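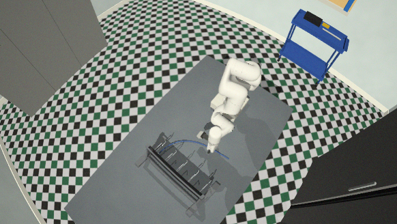
Oil sketches on paper: varnish or leave alone?

Malabanan
I have a stack of outdoor oil sketches on primed paper from June, 34 in all. The darks have sunk badly. Would you varnish them or frame them under glass as they are?

otenholm_painter
Leave them. Paper moves too much. I glue mine to board with a wide margin and use glass. Varnish on thin paint looks like plastic.

Gumden
Disagree. Sunken darks need oiling out, then a thin varnish. Mine have held up for over 3 years, no cracks. Mount them first though — that part is right.
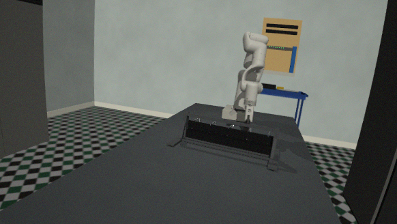 Branwen Craddock
Oiling out on paper is risky if the priming is thin. The oil goes through and leaves a brown halo on the back. What did you prime with?

Malabanan
Acrylic gesso, 2 coats, sanded between.

Gumden
Then you're fine. Wipe off whatever doesn't sink in.

otenholm_painter
I'd want 4 coats before putting more oil near it. Test the worst one and wait a month.

Malabanan
Will try it on a cloud study I don't like. The rest can stay in the drawer.
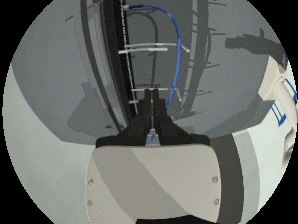
3 replies

Bitville
Does anyone use shellac on the paper instead of gesso?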